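About Metside Tableware Hire

Metside Tableware Hire supplies plates, bowls, cups, cutlery and serving dishes to schools, village halls, care homes and small caterers. The business was set up by Trevor Lachance, who had spent eleven years in contract catering and is still in charge of purchasing. We work from a single unit on Sandhu Road, which holds the store, the wash room and the office.

What we hold

The current stock list runs to 1,376 place settings. A place setting is one dinner plate, one side plate, one bowl, one cup and a four-piece cutlery set. Serving dishes, jugs and trays are listed separately and are charged by the piece.

Stock is split into three grades. Grade A is matched ware with no visible wear. Grade B may show light cutlery marks. Grade C is sound but mixed in colour or pattern, and is hired mainly for classroom use, rehearsals and outdoor events. Chipped or cracked pieces are withdrawn at inspection and are not regraded.

How hire works

The standard hire period is three days, counting the day of delivery and the day of collection. The minimum order is 20 settings. Orders above 300 settings need ten working days' notice. Smaller orders can usually be met within four.

Goods go out in stacking crates with card dividers. Each crate carries a printed sheet giving its contents and the packed weight. Customers should check the contents against the sheet before signing. Shortages reported after the first use of the goods cannot be credited.

Items may be returned unwashed, provided that food has been scraped off. A wash charge applies and is shown on the quote.

Washing and inspection

All returned ware goes through the wash room, including pieces that come back clean. The final rinse is set to 84°C. Ware is air dried on racks, inspected by hand under a strip lamp and stacked by size. Plates are stored in piles of no more than 25.

Colours and ranges

White is held in all sizes. The Sorkanau range comes in pale pink, grey and sage, in dinner and side plates only. The Plurkier range is plain white with a wide rim and is supplied to customers who need a larger plate for buffet service. Sample plates can be borrowed for a week against a deposit.

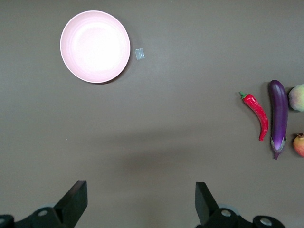

Delivery area

Our own van covers addresses within 93 miles of the unit. Beyond that, goods travel by pallet carrier at cost. Deliveries are made to the ground floor unless a lift has been confirmed in advance.

Contact

The office is open from 8.30am to 4.30pm on weekdays. The trade counter closes at noon on Wednesday for stock checks. Please give your order number when you call.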